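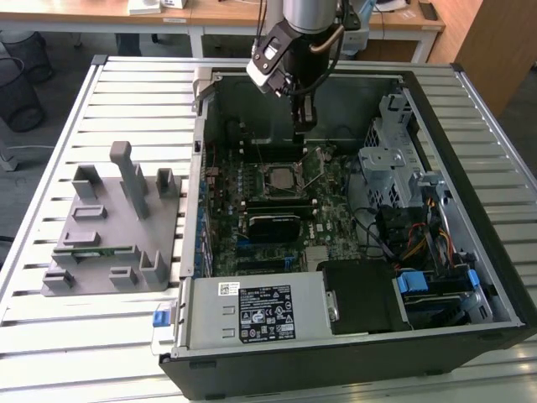 Filed under: Hardware / Bench Notes

The old office tower was due for a processor swap, and I put it off until August. The replacement came from Grodard, a surplus dealer, and cost less than the shipping. My notes follow, mostly so I can find them next time.

Lay the case on its side with the panel off and the board facing up. Power cord out first. Hold the power button down for 3 seconds after that. Release the lever, lift the load plate all the way, and raise the old chip straight up by its edges.

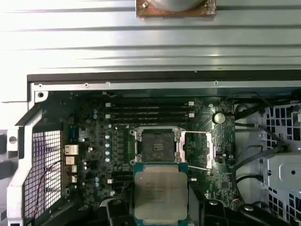

Does the memory have to come out first?
Only if it gets in the way of your hands. I prefer to pull it, as the slots sit close to the socket and the latches snap easily.

This type of socket has its contacts in the socket itself, and they bend under very little pressure. Nothing touches them — no cloth, no air nozzle, no fingertip. Old thermal paste comes off the cooler with alcohol and a lint-free wipe.
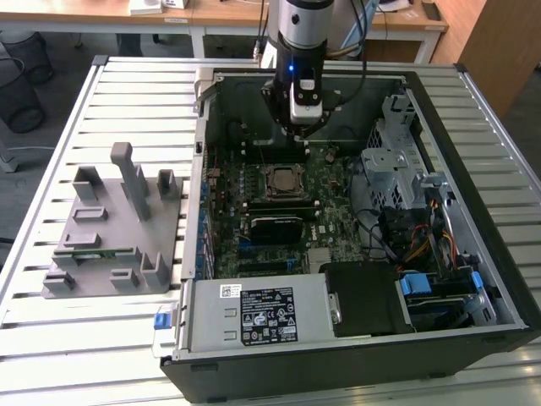
Power cables are the other nuisance. I tie the bundle back toward the drive cage before going near the board, and I leave the drives in place.

For the new chip, match the notches, lower it level and let go. It should sit flat under its own weight. If it rocks, lift it and start over.
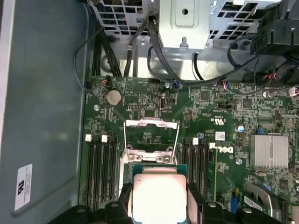 Then the plate comes down and the lever goes under its hook. The lever takes more force than seems right. Paste, cooler, fan lead, memory, panel.

3 comments

Puvville: Check the BIOS version before you order the chip. I learned that one late.

Nidex: What paste do you use?

Jadoon: Same model here, the lever creaks every time.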